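Gretley Hall robotics club – bench notebook
August 2019, summer build session
12 comments · 31 shares

Back at the bench after lunch and in a much better mood! The picking script survived the whole morning without me having to restart the controller, so I'm writing things down while I still remember what we changed.

1. Speed. I dropped the approach to 400 and left the retreat alone. Looks painfully slow, but the arm stops in a nicer place over the bin and I flinch less.

2. Grasp log. The Dudon folder now has 192 attempts in it. File names are still a mess (sorry, my fault, I changed the pattern halfway through and didn't go back). Please don't rename anything until I've merged the two lists.

3. Timeout. It was 2000 ms, and the planner kept giving up just as it was getting somewhere. I've doubled it for now – if you find a better value, write it here and not on a sticky note.

4. Objects. Going for a real mix of shapes today: cup, toy block, sunglasses, tape measure, plus the shiny blue and silver thing. My money is on the shiny one giving the depth data fits. The cup is see-through, so it could be just as bad.
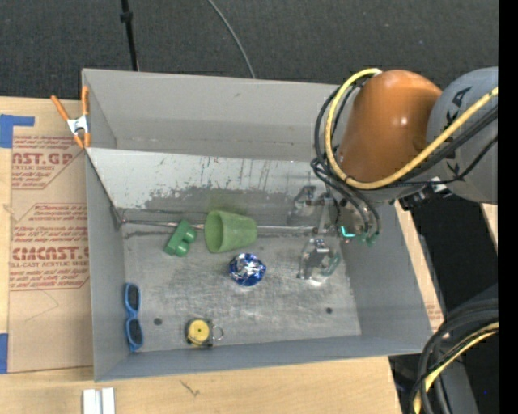

5. Still to do. Recheck the bin corners in the config, because I typed them in from memory. Run the Blöndal planner on the same set of objects so we can compare it fairly with ours. And somebody please look at attempt 203 when we get there, as the script writes a new log file at that point and I haven't tested it.

We want all this solid before the Doneo meet in November. More tomorrow, I'm starting the next batch now.

Recent entries
Gripper finger swap, part 2
Why the planner hates corners
Doneo rules, our notes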